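How to claim lost earnings when the water main bursts and shuts your business

I run Flendora, a one-woman catering business in Hurnberg, and last July I lost the busiest stretch of my year to a burst main two streets away. I got most of the money back in the end, but I made a right mess of the first half of the claim.
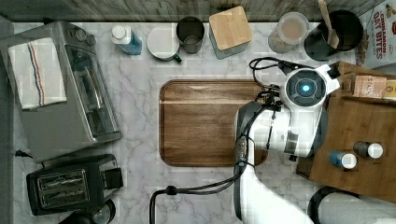
So I've written out what I'd do if it happened again tomorrow. I'm not a solicitor, and the rules differ depending on where you live and who supplies your water, so treat it as one trader's notes and get proper advice if your claim is a big one.

Step 1: Start a diary the same day

I mean the same hour if you can manage it. Write down when the water went off, when it came back, who you rang and what they told you. I started mine four days in and had to piece the rest together from text messages, and the loss adjuster picked at every gap. Get the name of each person you speak to and ask for a reference number before you hang up (they don't always offer one).

Step 2: Ring your own insurer before the water company

I did this the wrong way round. My policy had business interruption cover that I'd completely forgotten about, tucked away near the back under "public utilities", and it wanted to know within a set number of days. If you have cover, your insurer may pay you first and then chase the water company themselves. Read the bit about the waiting period too. Mine didn't pay for the first 24 hours, and that was a wedding tasting gone.

Step 3: Keep every cancellation in writing

If a customer cancels by phone, send them a quick message straight after: "Sorry again about Saturday's order, just confirming it's cancelled because we have no water." When they reply, you've got your evidence! Hiba Bataineh, who has the salon on the corner, did this with all of her bookings and her claim went through weeks before mine.

Step 4: Work out the loss, and take off what you saved

This is the sum everyone gets wrong, me included. You can't just add up the orders you lost and send in the total. You have to take away whatever you didn't spend, so ingredients you never bought, fuel, a helper you didn't have to pay. My lost orders came to nearly 2,900 pounds and I cheerfully claimed the lot. Back came a letter asking for my costs, and there went another month.

Do it like this:

Lost sales, with the order or booking for each one
Minus costs you didn't have to pay
Plus anything extra you spent because of the burst

On that last line I had 80 pounds for bottled water and 90 for hiring a prep space for one evening. Keep the receipts, even the scruffy ones.

If you don't work from bookings, dig out your takings for the same weeks last year. Osaze Edet has the café by the bus station and he used his till reports for that, with a short note explaining that he'd been open the same hours both years.

Step 5: Send one tidy bundle

Put a one-page letter on top saying what happened, the dates, the total and how you reached it. Number the papers behind it. I'd been emailing mine over in dribs and drabs and half of them never got matched to my file. Prandholm Water passed everything to a firm of adjusters called Ogbonna, and once Ekaette Ezeani there had it all in one go she answered within a fortnight.

Step 6: Don't grab the first offer

Mine was 400 pounds "in full and final settlement". Those words matter a lot. Sign, and you usually can't come back for more. I wrote back asking how they'd got to that figure, line by line, and they'd left out two whole orders. The second offer was far closer and I took it.

If you're stuck after that, go through the company's formal complaints process and ask for their final answer in writing. You'll normally need that letter before an outside scheme will look at your case. Small claims court is another route, so check the time limits early and put the date in your diary.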